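Niren newsletter
Friday, April 22, 2022
5 min read
Print | E-mail

Robot arm joins the teardown benches at Mitthorpe

The refurbishing shop at Mitthorpe takes in retired office computers, pulls the parts worth saving and sends the rest on for recycling. In March the first of its benches was given over to a robot arm. Zivov supplied the gripper programs and Kleinschmidt did the safety review.

Memory comes first on the task list. The tower goes on its side with the panel off, and the arm works down into the case from above. Modules are parked in a gray printed fixture beside the computer, where they can be picked up again for testing.

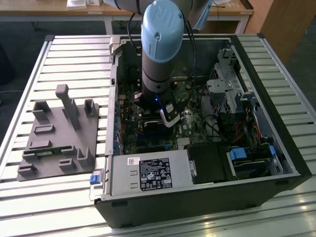
One technician on the early shift said the change was easier on the hands than expected, but that the bench had become a quieter place to work and the talk across the table was missed. Others on the shift have asked for the robot bench to be moved closer to the rest, and the floor plan is being looked at again.

Jobs were the first question at every shift meeting. No positions have been cut, and the shop has agreed in writing to keep the present staff through the first 3000 machines. What people do during the day has changed, though. Opening cases, clearing dust and deciding which machines are worth the time are still done by hand. Two technicians now spend part of the week teaching positions to the arm — every case model needs its own set.

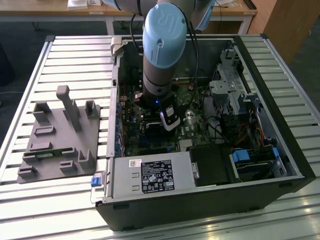
Training takes 40 hours and is paid at the regular rate. It covers stopping and restarting the arm, changing grip settings and reading the fault log. Anyone on the floor can sign up, and those who finish move up one pay step. The sheet is by the time clock.

Processors are the next job on the list and the harder one. The pins and contacts leave little room for error, so a technician stays at the bench for the whole of this step. The target is 900 processors by the end of the summer. Staff asked that the number not be used in individual reviews, and it won't be.

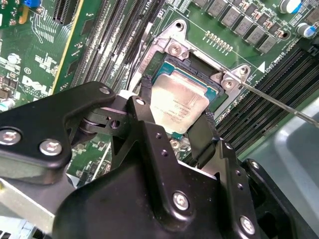 A processor held in the gripper just above its socket.

A second arm has been budgeted but not ordered. The decision waits on the injury log, where wrist strain has been the most common entry, and on what the shifts say about the first one. Comments can go to the Niren office or in the box by the break room.

Print | E-mail
Shares: 40 | Comments: 5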